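Keeping the stacking cell in line

Teun Wuyts looks after the cup-stacking cell at Flendine, both the physical arm and the simulated copy, Palma, in which every change is tried first. We asked him what the upkeep involves. 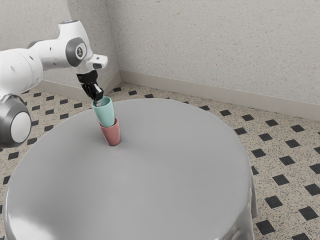
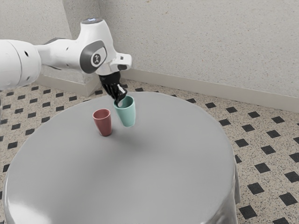
Palma, the simulated cell: the gripper with the green cup in the mouth of the red one (first) and holding it beside the red one (second).

"The grip point is what drifts," Wuyts says. The fingers take the cup by the rim, so a small error at the wrist becomes a larger one at the base. He rechecks the tool offset every 300 cycles and replaces the finger pads at 600. If the offset has moved, he enters the new value in Palma and runs the stack there before he touches the controller.

The tolerance is 3 mm at the rim. Beyond that, the upper cup lands on the edge of the lower one. "You can hide it by slowing the descent, and people do. Then the pads wear on one side and you have two faults."

A pad change takes him some five minutes. Recalibration takes longer – the joints have to be homed in order, wrist last. The routine was written at Brodulow in April and he has altered only the approach height.

His next job is the cable at the elbow of the physical arm. "It rubs. I want it rerouted before the next pad change."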